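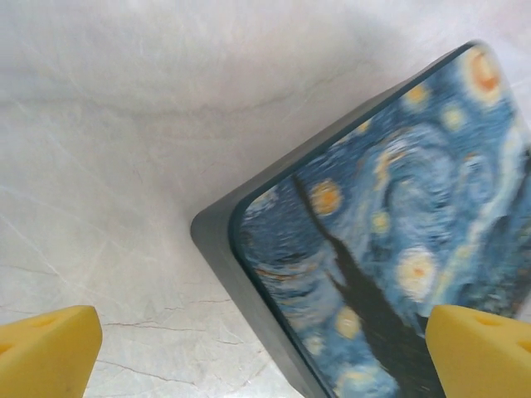

Can a wrist camera alone handle grasping on a tabletop, or do I need a second one overhead?

A wrist camera is enough for the last few inches, but most people add an overhead view for finding the object in the first place.

Home > Forums > Arms and Grippers > Cameras

tbarua_20
That matches what I get on my Sarcombe arm. Exposure is what hurts me. At 1,080 lines my wrist view smears as soon as the arm moves, and any printed pattern turns soft.

Kumudini_W
Shorten the exposure and add light. Resolution won't fix blur. I run lower than you and my grasps are fine.

drullora_fan
Disagree. I went up in resolution on the Nalla and edge detection on dark boxes got better the same day. Light colored counters help too.

Kumudini_W
Did you change the lamp at the same time?

drullora_fan
Yes, but the lamp was a small change.

P. Munasinghe
Then you can't say which one did it. Also look at finger width. The wide yellow fingers hide a lot of the bottom of the view when open. I swapped to the narrow Fernandes set in June and got that area back, but they flex on anything heavy.

tbarua_20
I'd keep the wide ones for flat boxes. Will try the exposure first and post numbers.

Recent threads
Nalla vs Sarcombe controller, which one drops packets
Fernandes narrow fingers, flex under load
Overhead camera mount height
Wrist cable keeps snagging at joint five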